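How do I fold a sheet-sized piece of thin cloth so the edges line up?

Posted in Laundry and Linens – 2,666 views

pludside_mo
I have a stack of plain cotton covers that go over the guest bed and the sofa. They are thin, they have one seam across them and no elastic. I fold them on the table in the laundry room and every time I get to the last fold, one side sticks out past the other by a couple of inches. Then the stack leans and falls over in the closet. I have tried folding on the bed but the mattress gives and it is worse. Is there a set order for this? I do them alone, so anything that needs a second person to hold the far end won't help me.

Ekaette Bassey
May 6, 2018
The trouble usually starts before the first fold. Lay the cloth out on something hard and flat and spread it with your palms from the middle toward the edges. Don't worry about small wrinkles yet. Find the corners first – all of them, even the one that has rolled under.

Once it is spread, ignore the seam. A lot of people line up on the seam and it is hardly ever straight with the hem, especially on cloth that has been washed a lot. Go by the corners.

Take one corner and bring it over to its partner. Don't grab a whole handful, just the hem. Put a book on it so it stays, then go around and do the other corner on that side. Smooth toward the fold. Only then fold again, the other way.

My pink one on the table, before any folding:
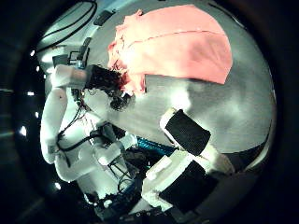
Pink cover spread out, one corner still bunched up.

A corner gathered like that has to be opened out flat before you go on. If you fold over it, you get a lump in the middle and the edges pull in, and that is likely your couple of inches. Run a finger along the hem until you reach the point of the corner, pull it out away from the center, and pat it down.

For the last fold I do thirds instead of half. It hides an uneven edge inside and the stack sits flatter.

gape358
I just roll mine. Takes less time and they don't fall over if you stand them in a bin.

jestach_2
Agree with the corners advice. Also check that the cloth is really square. I had two from the same set and one was longer on one side after the dryer. No way of folding fixes that – I put the crooked edge on the inside and left it. If yours still come out wrong after trying this, measure both long sides.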